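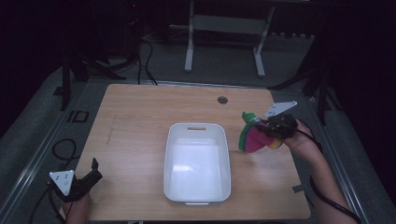
Drakos wrote in under the last post to say that a written acceptance rule for hand-held gripper demonstrations is overkill, that a trained operator knows a bad take when it happens, and that every page added to the procedure is a page operators stop reading.

I agree with the last part. The procedure we use at Zerusholm was 20 pages in its second revision, and the operators were working from a sticky note. The current revision is 7 pages. I disagree with the rest, and the comment is a good excuse to write down what the rules are and where they came from.

Scope first. This covers two-handed tabletop tasks with small soft or rigid objects, recorded with a pair of hand-held grippers, marker plates on top, cameras on the tools and one at head height. Cloth into a bin, cup onto a saucer, that class of task. It does not cover anything with liquid, anything with a blade, or anything where the operator has to walk.

Operator judgment is good on failures of the task. If the cloth falls on the floor, everyone marks the take as failed. It is poor on failures of the recording. An operator can't feel a marker plate that has crept a few degrees on its mount, and can't feel a wrist camera that has lost focus lock. Those takes feel perfect. In October we reviewed a batch of 500 demonstrations from the Jimska task set, and 75 of them were unusable for reasons the operator had no way to notice. That batch is why section 2 exists.

Section 1, workspace. The table is cleared to the task objects before the first take. Container position is set once per block and is not nudged between takes unless the block sheet calls for variation. If it does, the variation comes from the sheet. People asked to place an object "randomly" put it in the same few spots, usually near the dominant hand.

Floor cables run clear of the operator's feet. Tool cables need enough slack to reach every corner of the table with the wrist rotated both ways. Check this with the tool in hand before recording. A cable that comes taut at full reach changes the motion, and the policy trained on it will learn the hesitation.

Section 2, tool check. Done at the start of each block and after any drop, however small.

Marker plate: try to rotate it by hand. Any play and the tool is out of service.

Fingers: close fully and look at the gap from the side. The pads should meet along their whole length. Then inspect the pads and edges for wear, chips and stray fibers.

Fasteners: every screw on the finger and mount, with the driver, to the value on the tool card. Finger-tight is not a value.

Camera: hold the tool over the table edge and confirm that both fingers are in view.
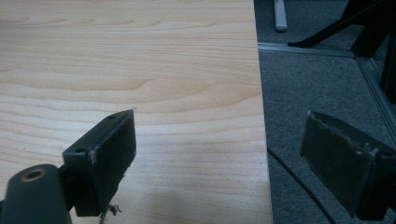 Wrist view at the table edge. Both fingers in view, wear on the top edges.

Wear needs its own paragraph, as it was the longest argument in the last revision. The first draft said to replace a finger at any visible damage. Followed to the letter, that had us changing fingers constantly, and each change means a new calibration. The current text separates the pad face from everything else. Scuffs and chips on the outer edges are logged and left alone. Damage that reaches the pad face and can catch on cloth is a replacement. Fibers are trimmed with scissors. Do not pull them; a pulled thread can lift the surface it is attached to.

I would still like a number here, a chip depth or a length along the rim, and I don't have one I can defend. Wetis uses a feeler gauge and a pass/fail card on their fixtures. I have a copy of the card and may borrow the format.

Section 3, the take. Start with both grippers open and visible to the head camera, and hold still for a two-count. Approach at working speed. Don't rehearse the motion above the object, and don't correct a grasp more than once. A second correction ends the take. Corrections are useful data, but they belong in the recovery set, under a different label, and mixing the two has cost us more than any hardware fault.

The idle hand stays inside the head camera's view and off the table. Operators rest it on the table edge without noticing. Once the marker plate tilts past the detection angle, that side's track is gone until the hand comes back up.

Section 4, soft objects. Cloth is reset by dropping it from a closed fist at the height given on the sheet. No smoothing and no folding. If it lands touching the container, drop it again. The gripper comes in open, wider than the bunched part to be grasped, with both fingers visible in the wrist camera for the whole approach.
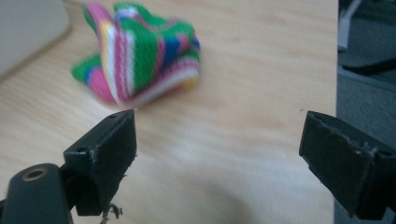 The opening width at the start of the approach gets recorded along with everything else, and it matters more than I expected. Operators who open only as far as they need produce clean grasps and a policy that misses by a finger's width. The rule now is full open until the fingers are past the near side of the cloth, then close in one motion.

Section 5, acceptance. The operator marks task success. A second person, who didn't record the block, marks recording quality from playback. Neither mark can override the other. A take needs both. If the reviewer rejects two takes in a row for the same fault, the block stops and section 2 is repeated from the top.

On the page count, Drakos has a point I haven't solved. Sections 1 and 2 fit on one laminated sheet, and that sheet gets used. Section 5 is on page 6, and I suspect it gets read on the first day only. The next revision moves the stop rule onto the sheet. Comments on the wear criterion are welcome, particularly from groups running harder pads than ours.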